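布製品工場視察報告 Tadia社Vonham工場を訪ねて
館外貸出用布袋の更新に向けた調査

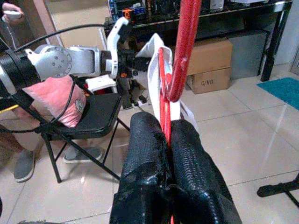
赤いフックに掛かる白い布袋と赤いひも

視察日 2019/8/27
訪問先 Tadia社 Vonham工場、Górecki染色所
報告 資料サービス課

視察の趣旨

当館では、児童書の団体貸出および館外の配本所への資料搬送に布製の袋を使用している。現行の袋は開館当初の仕様を踏襲したもので、補修を重ねながら使用を続けてきたが、近年は持ち手の付け根のほつれ、底部の擦り切れ、印字の退色が目立つようになった。配本所からは、雨天時の扱いにくさや、大型絵本を入れた際の口の狭さについても意見が寄せられている。

次期の更新にあたっては、価格だけで仕様を決めることを避け、生地、縫製、染色および補修の各段階について職員が基礎的な知識を得ておく必要があると判断した。このため、布袋の製造を長く手がけるTadia社に依頼し、工場の見学と意見交換の機会を設けていただいた。あわせて、同社の生地の染色を受託するGórecki染色所にもご協力をいただいた。当館からは資料サービス課の職員2名が参加した。

Vonham工場の概要

Vonham工場は、駅から川沿いの道を下った旧織物地区の一角にある。地区にはかつて織機の音が絶えなかったというが、現在は住宅に建て替えられた区画も多く、石積みの水路と倉庫の外壁に往時の名残がみられる程度である。工場の敷地は水路に面しており、裁断と縫製を行う棟、検品と出荷を行う棟の2棟が渡り廊下で結ばれている。

織布そのものは現在、外部の機屋に委託している。工場では生地の受け入れ、地直し、裁断、縫製、検品までを担当し、染色が必要な生地はGórecki染色所に送られる。主な製品は、商店向けの手提げ袋、学校の上履き袋、医療機関の洗濯物用の袋などである。図書館向けの製品は量としては多くないものの、荷重が大きく使用期間も長いため、縫製の担当者にとっては強度の目安になる品だとの説明があった。

見学に先立ち、事務棟の応接室で工場の沿革と一日の流れについて説明を受けた。壁には創業期の生地見本帳が額装して掛けられており、当時の番手の表記と現在の表記の対応について、職員からの質問に丁寧にお答えいただいた。

生地の選定

最初に案内されたのは生地の保管室である。綿の帆布、綾織り、麻混の平織りが厚さごとに棚に収められ、それぞれに入荷時の検反の記録が付されていた。

布袋の生地は厚ければ丈夫であると考えられがちである。しかし、厚手の帆布は縫い代が重なる部分で針が通りにくく、縫い目が不ぞろいになりやすい。また、折り目に力が集中するため、畳んで保管する期間が長い場合には折り山から傷むことがある。当館の配本所では、空になった袋を畳んで棚の下に積んでおく運用が定着しており、この指摘は現行品の傷み方とよく符合するものであった。

麻を混ぜた生地については、張りがあって口が開きやすい反面、紙との摩擦で細かな繊維が出ることがあるとのことである。絵本の表紙には影響が少ないと思われるが、館内で保存する地域資料の搬送に用いる場合は、内袋の併用を検討したい。

未晒しの生地と晒した生地の違いも見比べた。晒した生地は汚れが見えやすく、洗濯の時期を判断しやすい。未晒しの生地は汚れが目立ちにくいが、綿かすが残り、初回の洗濯で縮む割合も大きい。工場では、縮みを見込んで大きめに裁つ方法と、あらかじめ生地を縮ませてから裁つ方法のいずれにも対応している。後者は単価が上がるが、洗濯後の寸法が安定する。棚の幅に合わせて袋を使用する当館としては、後者が望ましい。

裁断と縫製

裁断室では、生地を重ねて広げる延反の作業を見学した。布目が傾いたまま裁断すると、完成した袋は使ううちに少しずつねじれていく。持ち手が左右で揃わなくなる原因の多くはこの工程にあるとのことで、担当者は生地の耳と作業台の基準線を何度も見比べ、張り具合を手のひらで確かめていた。

縫製室は窓が北側に取られ、縫い目の見え方が時間帯によって変わりにくいように配慮されている。袋の縫製は、口の三つ折り、持ち手の付け、脇縫い、底のまち付けの順で進む。持ち手の付け根は四角く縫った中に対角線の縫いを加える方法が基本であるが、当て布を内側に入れるかどうかで耐久性が大きく異なる。当館の現行品には当て布がない。持参した使用済みの袋を担当者にご覧いただいたところ、糸が切れたのちに生地が裂けたものと、生地が先に裂けたものとが混在しており、後者については補修を繰り返すより持ち手の位置をずらして付け直すほうがよいとの助言を得た。

持ち手の長さについても意見を伺った。肩に掛けられる長さにすると、本を詰めた袋を台車から降ろす際に底が床に擦れやすい。手に提げる長さに限れば底の傷みは減るが、階段のある配本所では両手がふさがる。同社では長短を選べる製品群をRulltonの名称で展開しており、口の内側に付けたひもで長さを調節する型の見本も拝見した。可動部が増えれば補修箇所も増えるため、直ちに採用を判断することは難しいが、試用の対象として検討に値する。

荷重の確認

検品と出荷を行う棟の一室に、完成品の強度を確かめる場所が設けられている。袋に所定のおもりを入れ、上げ下ろしを繰り返したのちに縫い目の開きを測る。図書館向けの袋は25キログラムを基準としており、当館の通常の積載量に対して十分な余裕がある。

ただし、静かに吊るした状態での強度と、搬送時の強度は異なる。台車の縁に掛けたまま移動する、片方の持ち手だけをつかんで引き寄せるといった扱いは、付け根の片側に力を集中させる。配本所の現場では、急ぐ場合にこのような扱いが避けられないことも事実である。担当者からは、利用の手引きに持ち方を書き添えるだけでも傷みの出方が変わった納入先があると伺った。当館の手引きには返却時の枚数確認の記載はあるものの、袋の扱いそのものに関する記載はなく、改訂の際に補うこととする。

保管については、畳んで積む方法と、持ち手で掛けておく方法を比較して説明を受けた。掛けておけば折り山の傷みは避けられるが、掛ける金具が細いと持ち手に跡が付く。湿気の多い部屋では風通しの点で掛けるほうが有利とのことであり、半地下に書庫をもつ分館では参考になる。

Górecki染色所

午後は、水路の上流にあるGórecki染色所を訪問した。同所は小口の染色を専門とし、Tadia社のほか、地域の舞台衣装や旗の生地も受託している。建物に入ると湯気と糊の匂いがあり、床は排水のためにわずかに傾斜がつけられていた。

ここでは色名の札に用いる生地の染めについて伺った。当館の布袋は配本所ごとに札の色を変えており、退色によって判別がしにくくなった事例が続いている。特に橙と黄の組み合わせ、青と紫の組み合わせに誤配が多い。染色所の説明によれば、洗濯による色落ちと光による退色は別の問題であり、染料の種類によって得手不得手がある。窓際の棚に置くことの多い袋であれば、光に対する強さを優先すべきとのことであった。

また、色だけに頼る区分は、色の見分けにくい職員や利用者にとって負担となる。札の形を変える、縁の縫い糸で線を入れるなどの方法を併用している施設の例を紹介いただいた。札の形による区分は裁断の手間も小さく、現行の袋にも後付けできるため、更新を待たずに着手できる。

水の扱いについても説明があった。染色後の水は敷地内の槽で処理したうえで排出し、記録は地区の共同の台帳に綴じられている。6月の渇水時には操業時間を短縮して対応したとのことで、納期を定める際にはこの時期を避けるのが望ましい。

補修の受け入れ

Tadia社では、自社製品に限り補修を受け付けている。持ち手の交換、底の当て布、口の縫い直しが主な内容で、洗濯を済ませて送ることが条件となる。当館の現行品は他社の製造によるため対象外であるが、補修用の持ち手と当て布を生地の状態で購入することは可能である。

補修室には、戻ってきた袋が傷みの種類ごとに分けて置かれていた。傷みの記録は縫製室に回覧され、次の仕様に反映される。当館においても補修の履歴を残してはいるが、記録は補修した日と枚数に限られ、傷んだ箇所がわからない。記録票に箇所の欄を設けることは容易であり、次の仕様書を作成する際の根拠にもなる。

意見交換

最後に応接室で意見交換を行った。当館からは、発注の単位、納期、見本の貸与について質問した。同社の標準的な受注単位は200枚超からであり、分館の分をまとめれば当館の更新枚数はこれを満たす見込みである。寸法を複数とする場合でも、生地と持ち手が共通であれば合算できるとの回答を得た。

同社からは、袋を使用する側の一日の流れを知りたいとの要望があった。開館前の仕分け、巡回車への積み込み、配本所での受け渡し、返却後の点検という流れを説明したところ、巡回車の荷室の高さと、積み重ねた場合の一番下の袋の状態について重ねて質問を受けた。これらは当館でも測定したことがなく、後日資料を整えて回答することとした。

今後の対応

見本の布袋は、地直し済みの中厚の帆布を用い、持ち手の付け根に当て布を入れたものを基本とし、長さ調節の可能なRulltonの型を比較用に加えて借用する。試用は巡回経路のうち階段のある配本所と、台車で搬入できる配本所の双方で行い、使用感と傷みの箇所を記録する。

札の形による区分については、色の誤配が多い組み合わせから順に切り替える。記録票の様式の変更と、利用の手引きの改訂案の作成は資料サービス課が担当する。分館における保管方法の変更は、書庫の湿度の測定結果を踏まえて各分館と協議する。

終わりに、操業中にもかかわらず長時間にわたりご案内くださったTadia社Vonham工場ならびにGórecki染色所の皆様に、厚く御礼申し上げる。当日配付された生地見本と仕様の一覧は、資料サービス課の書架に配架しているので、関係職員は適宜参照されたい。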